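Rellimholm asks worktop makers to show their workings on "stain-proof" pale surfaces
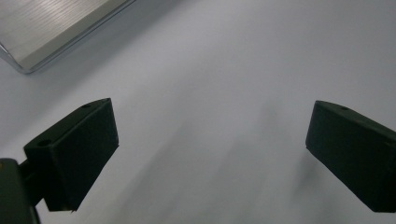 By Kumiko Sakamoto, Rellimholm Press Office
December 23, 2023
For immediate release

A smooth, pale grey-white surface looks good in a showroom. Whether it still looks good after a few years of tea, turmeric and hot pans is a question the people selling it seem in no hurry to answer.

Rellimholm, the household advice group, today calls on makers and shops to stop using the words "stain-proof" and "carefree" for light-coloured worktops and tables unless they can say what was spilled, how long it was left and what was used to clean it off.

The call follows a reading of 200 sales leaflets and web pages collected since April. Only 15 of them named a single substance that the surface had been tested against. The rest relied on phrases such as "made for real life", which we have read many times now and still can't explain to the people who ring us.

"I would like to believe these claims, as I have a pale kitchen myself," said Kumiko Sakamoto, who wrote the group's report. "But when I asked one shop what 'stain-proof' meant, I was told to wipe up beetroot straight away. I could do that with any table."

Among the ranges looked at was Rorketti, sold by Hilenton in four light shades. Its brochure promises a top that "shrugs off whatever the day brings". The care sheet, handed over after purchase, asks owners to avoid bleach, scouring pads, hair dye, strong coffee left standing and anything straight from the oven. Rellimholm has no quarrel with the care sheet. It would like to see it given out before the deposit is paid.

Hilenton told us that its wording is "aspirational" and that most customers are happy. We asked how many customers had been asked and were promised a figure. It had not arrived when this release was written.

Haugland, which fits worktops for several shops, was more open. It said that most complaints it hears about pale tops concern fine scratches and dull patches near the sink, and that few buyers had been warned about either. It also said a darker top has its own troubles, with crumbs and limescale high on the list. That seems fair to us.

Rellimholm had 1297 calls and letters about kitchens over the same months, and 490 of them mentioned a mark that would not come out. We can't say how many of those marks were the maker's fault. Some callers had cut bread on the bare top, and one had ironed on it.

Until the wording improves, we suggest asking for an offcut, taking it home and treating it badly for a week. A seller who won't part with an offcut may be worth leaving alone. Read the guarantee too, including the page of things it doesn't cover.

The full report, "Pale and Interesting?", is free from the Rellimholm press office. Paper copies can be sent by post.

ENDS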